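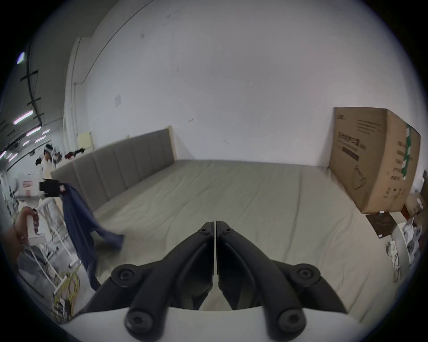 Two hand-held grippers at the bed station, the left one holding a dark navy cloth.

To: Working practice list
From: Florence Fraser
Date: Sep 3, 2026
Subject: Re: Section 4, wording on loose cables and items on the bed

Dear colleagues,

Thank you to those who sent comments on the draft. I reply below to the points raised by Garnet Arsenault and attach the proposed wording for Section 4.

Garnet Arsenault wrote:
> Clause 4.2 says that the work surface "should be clear". At a
> bed station this is open to more than one reading. Does a box
> stood against the wall on the sheet count? Clause 4.5 deals
> with cables on the floor but says nothing of those hanging
> beside the bed. The Codo and Marchand sites read both clauses
> differently, and we have 51 open remarks on this section.
> I would ask for firm wording before the February review.

On 4.2, the editing group agrees that "clear" is too loose. The proposed text reads: "Before a cloth-handling session starts, the operator shall remove from the bed any item that is not named on the task sheet. An item that is named, such as a box, shall be placed so that neither gripper has to pass over it."

On 4.5, the rule will cover cables at any height. Coiled cable may stay at the foot of a rack if it lies outside the operator's path. Cables hanging beside the bed shall be tied back. Fulia has asked for a minimum distance in figures; we have not agreed one and the draft leaves it to the site lead.

A new clause, 4.7, is put forward by Darlene Kowalchuk. Where two hand-held grippers are in use, the one that is not holding the cloth shall be kept with its jaws closed until the operator is ready to grasp. Grarska has objected that this slows folding tasks. Their note is in the shared folder, filed as paper 68.

Members are asked to state whether they accept 4.2 and 4.5 as written, and to give reasons if they do not. Comments on 4.7 should go to Darlene directly, with a copy to this list.

Yours sincerely,
Florence Fraser
Editor, Section 4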